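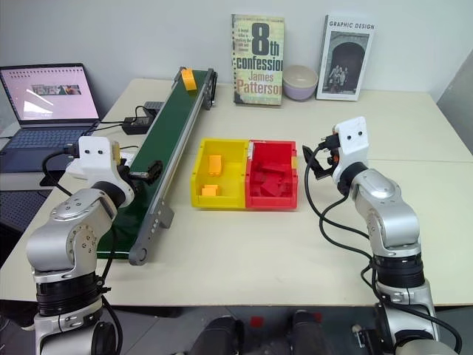
4.2 Recording a demonstration by remote control

1. Set both follower arms to Hold. Check that the gripper cables hang free of the belt.
2. Place the blocks to be sorted and stop the conveyor.
3. Take the leader handles and match their pose to the arms. The status light turns green at 8 degrees or less per joint.
4. Press Record and sort one block at a time. Keep each take under 40 seconds.
5. Press Stop, then Save or Discard.

Note: Discard any take with a dropped block - do not trim it.

CAUTION: Keep hands off the table while the arms are live.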